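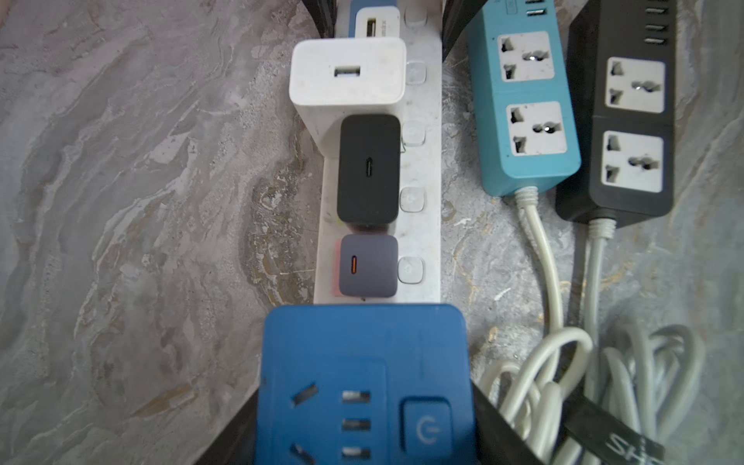 The Takuston gripper kit from Liew is now open for orders, in a bench version and an arm-mount version. Both come with two black fingers, a small camera that sits at the wrist, and the cable set. We have been trying the bench version on everyday household items, and power strips make a good test. With the fingers on either side of the blue strip, the power button and the socket slots are still in view of the camera, so an operator can check the hold without a second screen. Strips lying close together, with their cords coiled next to them, are the sort of layout the kit is sold for.

Setup took up to 60 minutes, most of it spent on calibration. The manual covers this in 3 pages and skips the step where you save the zero position — do that before you power down. Spare finger pads are sold separately.

Galladcombe customers can borrow a kit for seven days before they buy. Fukby handles repairs, and the warranty runs for two years. A left-hand cable guide is due in December. To book a loan, write to Anjani Wibisono at the Galladcombe desk and say which arm you use.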